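**Re-skimming over old textured walls: lime or gypsum?**

**grikik_lane** wrote:

We bought a 1920s house in Pistham last year and every wall upstairs has been rolled with a sand texture. Under it is original lime plaster on wood lath. I want the walls flat again. The texture is painted, two coats at least, and tests clean for both lead and asbestos.

One contractor quoted $3,000 per room to scrape and skim with lime. Another said he would seal everything with bonding primer and put Stukutex over it for a lot less. I have 6 rooms to do, so the difference matters. Which one holds up?

---

**Sepp** wrote:

Stukutex is fine. I've put it over painted texture in 11 houses, mostly rentals, and had one callback, which was a roof leak. Wash the wall, knock down the high points with a floor scraper, prime, two coats, sand. You don't need to strip anything to bare plaster.

---

**lathandnails** wrote:

I disagree with Sepp for this house. If the plaster is still keyed to the lath and breathing, a bonding primer on the inside of an exterior wall is asking for trouble. Interior partition walls, sure, do what you want.

Before you spend money on either method, push on the walls with a flat hand every foot or so. If they move, you need plaster washers or adhesive first. A skim coat won't hold loose plaster up.

---

**Sepp** wrote:

It already has two coats of paint on it. How much breathing do you think it's doing?

---

**lathandnails** wrote:

More than it will under a bonding primer. Old flat paint lets some vapor through. Depends on the paint, I'll give you that.

---

**Ingeborg Brunner** wrote:

I did my own house with lime over two winters, so I can speak to the labor. The scraping was most of the job. A steamer helped on the thick spots and did nothing on the rest. I ended up scoring the paint, wetting it with warm water and dish soap, waiting twenty minutes, and going at it with a six-inch knife.

For the finish I used lime putty with fine sand for the first coat and putty with marble dust for the second. Mix small. My first batches were too wet and they crazed overnight. What you want is a mix that stands up on the hawk when you tilt it. 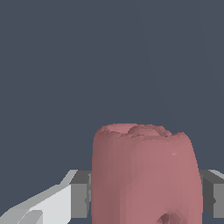
The other thing is suction. Mist the wall the evening before and again a half hour before you start. If the wall is thirsty it pulls the water out of the lime and you get a dusty coat that rubs off on your sleeve. Keep the heat low in the room and don't run a fan at it.

Materials for my whole upstairs came to $1,077, including the hawk and two good trowels. That is putty, sand, marble dust and tape for the corners.

---

**grikik_lane** wrote:

Thanks, that's useful. I did the push test tonight. Three rooms are solid. The two on the north side move near the ceiling, and the small bedroom has a section by the window that sounds hollow when I knock on it.

Is the putty something I can get locally or did you order it?

---

**Ingeborg Brunner** wrote:

Ordered it in tubs. Bagged hydrated lime from the lumberyard can be soaked to make putty, but check that it's Type S and let it sit. Wear goggles. Lime in the eye is an emergency room visit.

---

**Sarmīte Kazlauskienė** wrote:

I plaster for a living and use both. For this house I'd split it. Lime on the exterior walls, gypsum skim on the partitions if the budget is tight. You will not see the difference under paint.

Sepp's way does work, but prep is where it fails. If any of that texture was put on over glossy trim paint or old wallpaper sizing, the whole sandwich comes off together. Cut an X through the paint in a few places, press tape over it and pull hard. If you get bare plaster on the tape, you're scraping no matter what product goes on top.

Also, $3,000 a room is not out of line if it includes the scraping and the ceiling. Ask whether it does.

---

**Sepp** wrote:

Agree on the tape test. I should have said that.

---

**grikik_lane** wrote:

I asked. It does not include ceilings.

---

**Sarmīte Kazlauskienė** wrote:

Then get another quote. And have them reattach the loose sections as a separate line item, so you can see what you're paying for it.

---

**grikik_lane** wrote:

Will do. Tape test in the two worst rooms this week. I'd like to have at least the north side done by September, before the heat goes on.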